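Every couple of years someone tells me the housework is about to be done for me. This year it's my cousin, who has sent me the Zollier launch video 3 times.

In it, the thing clears a table with two matching white cups on it. Bare bench behind, no mail, no crumbs. Whose kitchen is that?

Foley said their dishwasher-loading arm would be in stores by August. It's nearly November and their site still says "register your interest".
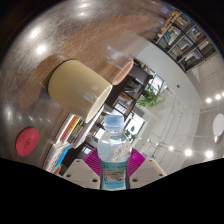

My test is clearing a table people live at. Picking up one thing is the easy part, I'll give them that. A water bottle gripped on both sides, fine. Now do the big glossy mug and the pinkish cup tucked behind it, then decide whether the books get shelved or left where they are because someone's halfway through one.

Same story at work. We had a Tomico floor scrubber on trial at the Grekport store. Good on the long aisles. Stopped dead at a flattened carton and beeped until one of us moved it.

So that's a machine plus a person to mind the machine. I can already mop.

Happy to be wrong. Send one round on bin night and I'll put the kettle on.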